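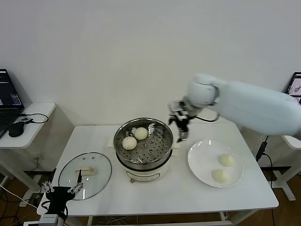

Do both arms have to run off the same power supply? They can, but two supplies are easier to debug and we're staying with two for now.

Mandagi workshop group - steamer build
Minutes, Mar 28, 2022
Notes: Cempaka Chong (typed up fast, fix what you like)

Last minutes - ok, no changes.

Arms
Left wrist still has play in it. Bolts retightened, came back. Next try is threadlock, then a new bracket if that doesnt hold. Right one fine. Long talk about cable routing on the big arm. Agreed: leave a loop at the wrist, clip the rest further back. Cables on the floor need to go along the wall, somebody is going to trip.

Lid task
Handle first, then lift straight up. Tilting it on the way up was voted down, too much side load on the fingers. Glass reflections are a headache for the wrist camera. Two ideas - move the lamp, or go in from a lower angle. Try the lamp first, it's free.

Buns
Grip force still a guess. Agreed to start low and step up in 8 steps, write down every one. Real buns only, the foam ones taught us nothing about squashing. Whoever brings buns keeps the receipt.
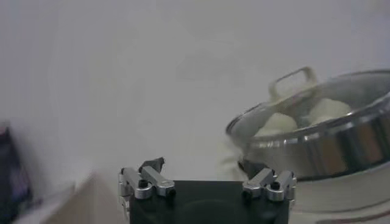
Wrist view, fingers open, lid on the pot.

Fingers
Long discussion on pads. Stock black tips vs. soft silicone. Multley sheet is cheap but has to be cut by hand, Asivis tips come ready made. Will order one set of each and compare. Limit for the order is $122 with shipping, anything over comes back to the group.

Software
Ovgate branch still crashes when both arms home together. Workaround - home left, wait 4 seconds, home right. Not a fix. Cempaka to look at the log and report. Please stop editing the shared config on the laptop without saying so!!

Safety
Steam and wrist electronics - no arm over the basket while the heater is on untill we have a cover. Everyone agreed. E-stop goes on the near side of the table.

To do
Threadlock, left wrist - open, needs a name
Order pads - Cempaka
Move lamp
Floor cables, before next session

Demo for visitors moved to July. Closed early, room needed.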